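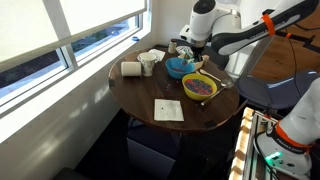
Figure 3. Round table by the window, with a blue bowl and a yellow bowl of multicolored cereal.

4.2 What the outfitters told us about the permit freeze

I went into this part of the study expecting the raft companies on the Serer to be furious, and a few of them were, but mostly they were tired. The river authority had stopped issuing launch permits in September, right when the water drops and the family trips get going, and the notice gave no end date. Catherine Tennant, who had run trips out of Pidero for 20 seasons, told me she'd stopped reading the updates and just called the office every morning at eight.

We talked to 28 operators in all (Eetu Koivisto did the ones upriver, I did the rest). I'd asked everybody the same opening question, what a fair rule would look like, and I was surprised how many wanted a cap. The number that kept coming up was 200 people a day on the lower canyon, which is well under what the busiest weekends used to bring. Small outfits liked it more than big ones did, as you'd guess! 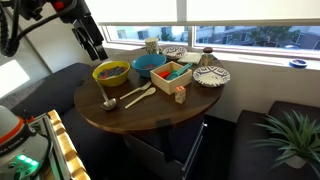
The campsites were the sore spot. Anoma Majumder had mapped the beaches the year before, and her maps showed fire rings and trash piling up at the same handful of easy landings, while the harder ones stayed pretty clean. Guides knew this already. Several of them drew me the same map on a napkin before I'd shown them hers, and one added a latrine pit she had missed.

Money came up a lot too. A deposit of 4000 per company had been floated for cleanup, refundable at season's end, and Norbert Říha thought that would finish off anyone with a single boat. I don't know if he's right. We didn't get to see anybody's books, so what I have is people's own guesses about their margins, and I treat those with some care in Section 5, along with the Besov interviews, which we did later and with a shorter list of questions.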